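Re: [staris-users] Rejecting blurred frames before tracking - threshold?
From: Cameron Kinnear

On 8/26/26, Morrison wrote:
> Hello all,
>
> We've been running the Staris pre-filter over our tabletop recordings
> and it is throwing away a lot more than I'd like. One episode of 2050
> frames came back with whole stretches missing, always when the gripper
> is on the move, so exactly the bits the policy is supposed to learn
> from. I've turned blur_reject down to 31 and it still complains.
>
> Two questions. Is there a sane value for plain, pale scenes? And has
> anyone got the finger-width estimate to survive a blurred frame? Ours
> jumps about like a flea and then the episode is marked as bad.
>
> I'm aware the manual says to leave the defaults alone. The manual was
> written by someone with a textured carpet.
>
> Morrison

I wrote that page of the manual, and it was a very nice carpet.

You're right about the default, though. The blur score in Staris is a single number for the whole picture, worked out from how much fine detail there is. Point the thing at a bookcase and the number means something. Point it at a white table with a beige tray on it and it mostly tells you that you own a white table and a beige tray. Turning the threshold down helps until it lets everything through, at which point you may as well delete the filter and have your afternoon back.

We hit this at Cudirham in July and I've been meaning to write it up ever since. Notes below, in the order I'd try them.

Score the fingers and the background separately

The fingers sit in more or less the same part of the picture all the time, so you can mask them with a fixed region and score what's left. I had assumed the two scores would move together. They don't. Have a look at the smear on the jaws in this one, and then at the tray, where the edge of the rim and the stick lying beside it are soft but perfectly usable:
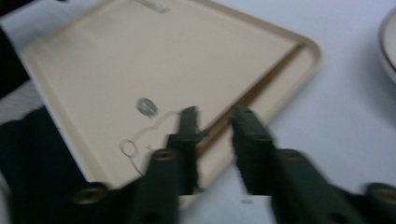 Score the background against itself

Even with the fingers masked, an absolute threshold is hopeless when the scene is this bland. What works for us is comparing each background score with the running median of its neighbours, nine frames wide, and rejecting only when it drops well below that. A dull scene then gets judged by dull standards, which seems fair. The option is blur_mode = relative, and it has been in Staris since the spring, undocumented, for which you may also blame the man with the carpet.

One catch: if the whole run is blurred, the median is blurred too and the filter will nod it all through. Keep a very low absolute floor as well. I'd start at 9 and look at what it rejects before trusting it with anything you care about.

Don't throw the frame away, just stop believing it

This is the part I'd argue about in the pub. Rejecting a frame outright leaves a hole in the trajectory, and at 60 frames a second a short hole is easy to bridge, but a hole in the middle of a reach is where all the interesting business was. We now keep the picture, mark its visual pose as low confidence and let the inertial side carry it until the camera recovers. The tracker then picks up on whatever it can find.

What it can find is the next problem. On this tray it's the printing or nothing. Feature matching is very fond of the word "Rabbit", and has every reason to be, because the matte beige floor of the tray offers it no encouragement whatever. The rim gives you a nice long edge, but you can slide along a nice long edge for quite some time without noticing, and so can the solver. When I plotted the matched points they were bunched up in the lettering, with a few strays elsewhere. One of the strays had settled on a fingertip, down at the bottom between the jaws:

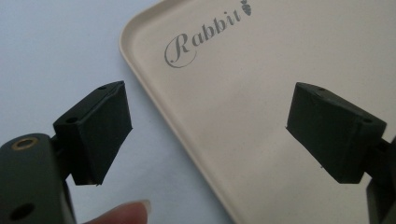
Mask your own hands while you're at it

Points on a fingertip are poison, as they look splendidly stable right up until the finger goes its own way. Bruren has a small skin mask that plugs in before matching and costs very little. It's in the contrib folder and it is fussy about lighting, so check the overlay before running it over everything. Failing that, extend the fixed gripper mask along the bottom edge and accept losing a strip.

Finger width

For your flea: stop measuring from the edges of the pads. Under blur each edge turns into two, and the estimator picks whichever it fancies. Fit a template of the whole finger instead and limit how fast the width is allowed to change between frames. The gripper can't teleport, but nothing in the code currently says so. My patch adds the limit and holds the last good value while confidence is low. Held values are flagged, so please don't train on them as though they'd been measured. We did that for a week and got a policy with a remarkable belief in standing still.

Patch is on the branch width-hold. If you can send me that 2050-frame episode I'll run both modes over it and post the rejected ranges to the list, along with a correction to the manual.

Cameron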